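Zuramholm Tables: Care and Use FAQ
Updated 13 March 2021

What finish is on my tabletop?
Every wooden top leaves us oiled. You will feel the grain a little, more so in the first few months.

How often should I oil it?
Twice a year is enough for most homes. We suggest June and again before the heating comes on. A 300 ml can does the average top with some left over.

Can I put hot pans on it?
No. Use a trivet.

How do I get rid of a water ring?
Let the top dry for 12 hours, rub along the grain with a fine pad, then re-oil the spot. If the ring is still there, go over the whole top — patches tend to show.

Can I use the table as a workbench?
Yes. Put felt under anything with metal edges or screw heads, and lift heavy things when you move them. Cables can stay on the wood, but wipe under them now and then.
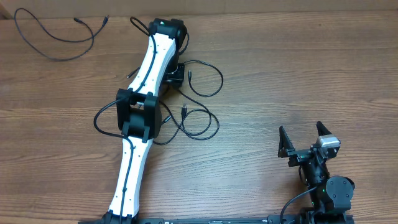 One Irnitz owner wrote to us that felt pads worked fine under her equipment but picked up grit after a while, and she now swaps them whenever she oils.

Does the color change?
Yes, it gets warmer with light. Move things around during the first year so you don't end up with pale patches.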